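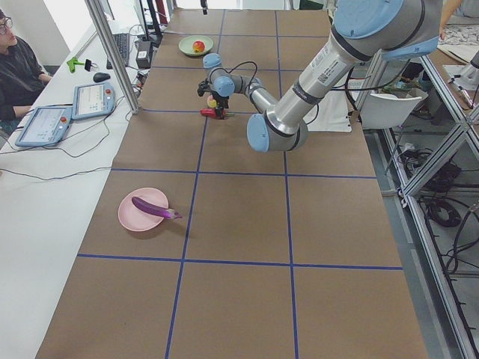
Brown paper and blue tape on the long table, Gedonthorpe.

When Savita Awasthi was appointed Head of Dining and Hospitality at Gedonthorpe College, the midday meal lasted 25 minutes for most students and rather less for the staff. It now lasts an hour. In an interview for the college bulletin, Ms Awasthi spoke about how the change was made, what it has cost, and why she regards the lunch break as a matter for the whole institution.

"My first request was for time," she said. "I was asked what new equipment the kitchen needed, and I replied that the ovens were perfectly sound. People were eating soup on the stairs on their way to a lecture."

The college has 2552 students and staff entitled to use the dining hall, which was built for a much smaller body. Under the former timetable all departments broke at noon, and the queue regularly reached the library doors. The present arrangement divides the break into four sittings. Departments are assigned to a sitting at the start of the academic year and may apply to move in January.

Ms Awasthi acknowledged that the scheme met with resistance. The science departments in particular were concerned about practical classes, which do not divide easily. "They had a fair point, and we had not asked them early enough. I should have gone to the laboratories before I went to the timetable office." Two departments now keep a fixed place in the third sitting as a result.

Before coming to Gedonthorpe she managed the staff restaurant at Fankhauser, the printing firm in Pretport, where she remained for seven years. The firm worked shifts, and the restaurant opened accordingly. "A person coming off nights at six in the morning does not necessarily want breakfast. Some wanted a roast dinner, and they got one. It taught me to ask people when they eat before asking what they eat."

The menu itself has changed less than some had expected. Wednesday's curry - a fixture long before her arrival - was left alone on the advice of the kitchen team, several of whom have cooked it for most of their working lives. There are more pulses, fewer fried dishes, and fruit is offered at every sitting without additional charge.

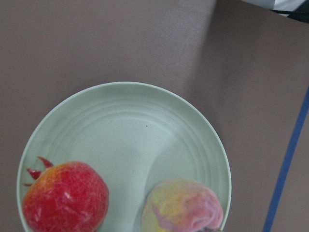 Fruit served on a green plate.

Asked whether free fruit had led to waste, Ms Awasthi was candid. "In the first term, yes. We put out far too many bananas and they were brown by the fourth sitting. We now bring them up from the store in small amounts. Pears are harder. A pear is ready for an afternoon and then it is finished, so we buy them hard and keep them back."

Plate waste is weighed at the end of each sitting and the figures are passed to the estates office. Bookings are handled through Pumard, the ordering system introduced last September, which allows diners to choose a main course up to 4 hours ahead. Those who do not book are served from what remains, and Ms Awasthi is firm that something hot must always remain. "I will not have a student turned away for failing to fill in a form."

The cost of the longer day has fallen mainly on staffing. Additional hours were agreed for the serving team, and the evening service was shortened to pay for part of them. Ms Awasthi described this as the decision with which she was least comfortable. Resident students have asked for the later supper to be restored during the examination period, and a proposal is expected to go before the College Council in the spring.

She was less willing to discuss her own lunch, which she generally takes after the last sitting, at the end table nearest the kitchen. "Whatever is left," she said. "Usually rice. I sit down for it, though, and I leave the telephone in the office."

Comments on the sittings may be left at the dining hall desk or sent to the Hospitality Office. Departments wishing to change their sitting should apply through their administrator.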